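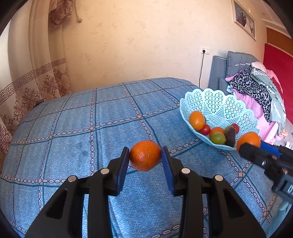
3 min read

So the grippers have taken over the house. I said in April that I'd keep this project in the spare corner and out of everybody's way, and now I'm building hand-held grippers at home full time (well, every evening, which feels like full time) and buying fruit that I have no plans to eat.

If you're new, the short version is that I'm making a pair of two-finger grippers that you carry around and squeeze by hand. No motors yet. I want the jaws to be right before I bolt them onto anything that can move by itself, and mandarins are a great test. The peel is bumpy and a bit slick, and they're soft enough that you feel bad when you overdo it!

The ribbed blue pads are the part I'm happiest with. My first set was smooth, and anything round would slowly roll its way out of the jaws while I stood there saying no no no. The ribs came from Kiều Ninh, who had been through the same thing on her own build (she calls hers Pumau, don't ask me why) and sent me her pad file at 1:30 in the morning. I printed it before breakfast. I've changed the rib spacing 3 times since then and ended up more or less back at hers.

I also made the fingers a little longer, which I thought would be a five-minute edit. It was not a five-minute edit. Longer fingers flex more, so I had to stiffen the side plates, and then the cutouts were in the wrong place for my screwdriver, and then it was midnight. My slicer folder has 88 files in it. Most of them are named something like "jaw final really" and I'm scared to delete any.

Both grippers go by the name Zoubi at the moment. I know, two things need two names. Suggestions welcome.

The bowl is where it gets fun. Tomatoes are harder than mandarins because the little ones want to roll under the others, and the rim gets in the way of the fingers if you come in too flat. Nour Salameh came over to try it and was better than me almost right away, which was annoying - she just tips her wrist and goes in steep. I've been copying her ever since. I'd like to get to 50 pickups in a row without squashing anything. My best streak so far is a lot lower than that and I'm keeping the number to myself.

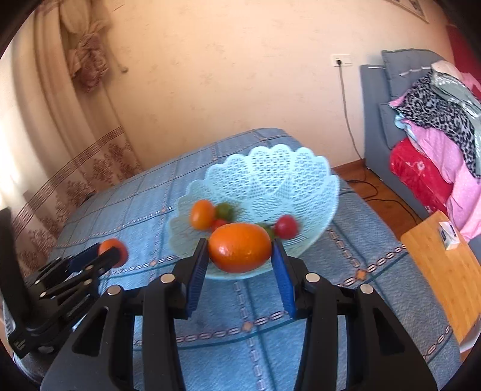

What's next

Pads first. I want a softer batch for the tomatoes, and I need to find a glue that doesn't let go when I peel off the old set. After that I'll do something about the squeeze, because my thumb is sore and a lighter spring would help a lot.

Then motors, maybe. I keep opening the tab and closing it again. In the meantime we're having tomato sauce for dinner.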